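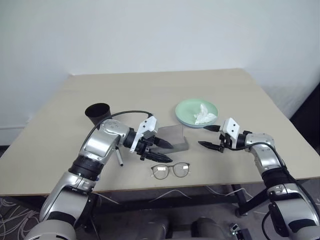
No. 306
4 Sep 2022

Drying times for limewash in the back room

I gave the north wall its second coat in April and have now had long enough to compare it with the first. The wall is solid brick with a lime plaster skim, unheated on the far side, and it takes up water at a very uneven rate. The lower metre is slow. The strip beside the chimney breast is so thirsty that the first coat went powdery there within a week and came off on my sleeve.

For the second coat I changed two things. The wall was misted twice with a garden sprayer, once the evening before and again ten minutes ahead of the brush. I also thinned the wash further than the tub suggests, to the thickness of skimmed milk. It looks like nothing going on. You can see the old colour straight through it, and the temptation is to load the brush. Don't. The opacity comes up as it cures, and a thick coat crazes.

Rebecca Bortolotti wrote to ask whether casein would have fixed the powdering by the chimney. Possibly. I have used it outdoors on the shed at Terstead, where it held well on the weather side, but it closes the surface slightly and I would sooner keep this wall open. Misting dealt with most of the trouble. What remains is a patch the size of a dinner plate, which I have left alone.

Humidity matters more than temperature. With the window shut the coat stayed dark until the following afternoon. With it open a hand's width it had paled by breakfast, and that is too fast for my liking. A damp dust sheet hung a little way off the wall slowed it down nicely. Sandro Marino does the same with hessian, which holds more water and smells worse.

Brushes: the wide Hendska block brush is still the best I have, although the ferrule has started to rust. Rinse it in plain water, then vinegar, then water again. The cheap one shed bristles into the wash all morning and went in the bin.

The ceiling is next. It has old distemper on it, so it needs washing off first, and I have yet to find out how many coats are up there.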